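【冬期の電源タップ・延長コードの取扱いについて】
Omby生活安全相談室です。1月に入り、暖房器具の使用に伴う電源まわりのご相談が増えております。本スレッドでは、ご家庭および小規模事業所での点検の要点を順にお知らせいたします。
2024-01-21

はじめに、定格容量の確認をお願いいたします。電源タップの裏面または差込プラグには、接続可能な最大消費電力が記載されています。差込口ごとの上限ではなく、タップ全体の合計値です。差込口に空きがあっても、合計が上限に達していれば追加の接続はできません。

電気ストーブ、電気ケトル、ドライヤー等の発熱する機器は、壁のコンセントへ直接接続してください。加湿器にも加熱式の製品があり、消費電力は方式により大きく異なります。本体の銘板または取扱説明書でご確認ください。

当室の会員向けアンケートには、400件を超えるご回答をいただきました。ご協力に御礼申し上げます。「タップの購入時期を覚えていない」との回答が多く寄せられたため、次の投稿では使用年数の考え方を取り上げます。

電源タップは消耗品です。外観に異常がなくても、内部の刃受けばねは抜き差しを重ねるごとに緩みます。交換時期は製造者の案内に従い、購入年月を記したシールを裏面に貼付しておくことをお勧めいたします。定格表示を覆わない位置にお貼りください。

次のいずれかに該当する場合は、年数にかかわらず使用を中止してください。
・プラグを差しても緩く、自重で抜けかかる
・使用中に本体やプラグが熱くなる
・差込口の周辺に変色または焦げ跡がある
・コードを動かすと機器の電源が入ったり切れたりする

点検は、広く平らな台の上で、すべてのプラグを抜いた状態で行ってください。

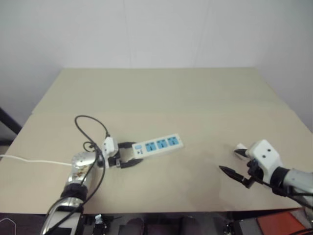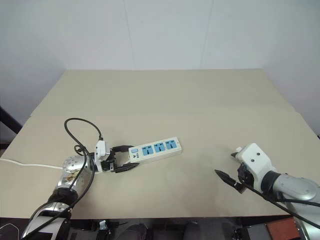
続いて、トラッキング現象についてご説明いたします。差込プラグとコンセントの隙間にほこりがたまり、そこに湿気が加わると、プラグの刃の間に微弱な電流が流れることがあります。この状態が続くと絶縁部の炭化が進み、発火に至るおそれがあります。

冬期は、結露の生じやすい窓際、加湿器の吹出口付近、冷蔵庫やテレビの裏側に特にご注意ください。家具の裏のコンセントは長期間確認されないことが多く、大掃除の対象からも漏れがちです。

清掃の手順は次のとおりです。
1 機器の電源を切り、プラグ本体を持って抜く
2 乾いた布でプラグの刃と根元を拭く
3 差込口の表面のほこりを掃除機で軽く吸い取る
4 十分に乾いた手で、奥まで確実に差し込む
濡れた布や洗剤は使用しないでください。差込口の内部に綿棒や金属を差し入れることも、おやめください。

コードの取扱いにつきましても、お問い合わせを多数いただいております。束ねたまま使用すると熱が逃げにくくなり、被覆が損傷する原因となります。余った長さは束ねず、ゆるやかに伸ばしてください。そもそも余らない長さの製品をお選びいただくことが最も確実です。

じゅうたんの下への敷設、家具の脚による踏みつけ、ステップルや釘での固定も避けてください。扉の開閉部を通しているコードは、外から見えない箇所で芯線が切れかかっている場合があります。

電源タップに別の電源タップを接続する、いわゆる「たこ足配線」についてです。末端のタップでは余裕があるように見えても、大元のタップに負荷が集中します。差込口が不足する場合は、コンセントの増設を電気工事店にご相談ください。増設工事には資格が必要です。

事業所の皆様へ。机の配置換えや臨時の受付設営の際に用いたタップが、そのまま常設となっている例が見受けられます。設置場所と購入年月を記した一覧を作成し、年度末の備品確認と併せて点検されますようお願いいたします。様式は当室の窓口で配布しております。

賃貸住宅にお住まいの方で、壁のコンセント自体に緩みや変色がある場合は、ご自身で分解せず、管理会社または貸主へご連絡ください。連絡の際は、部屋名と異常に気付いた時期をお伝えいただくと、手配が円滑に進みます。

【点検講習会のお知らせ】
会場：Kotian会館 3階 研修室
定員：33名（先着順、参加無料）
時間：16時開始
開催日および申込方法は、会館の掲示と当室の窓口でご案内しております。ご家庭でお使いのタップを1点お持ちいただけます。通電した状態での確認は行いません。

使用を終えたタップの廃棄方法は自治体により異なります。小型家電の回収対象とする地域と、不燃ごみとする地域がございますので、お住まいの自治体の分別案内をご確認ください。異常のあったものは、誤って再使用されないよう、「使用不可」と書いた紙を貼って保管してください。

次回は、ブラウザーの閲覧だけでは分かりにくい分電盤の表示の読み方と、漏電遮断器のテストボタンの使用方法についてお知らせする予定です。ご質問は本投稿への返信欄でも受け付けておりますが、個別の回答には日数を要する場合がございます。焦げたにおいや発煙がある場合は、返信を待たず、直ちに消防へ通報してください。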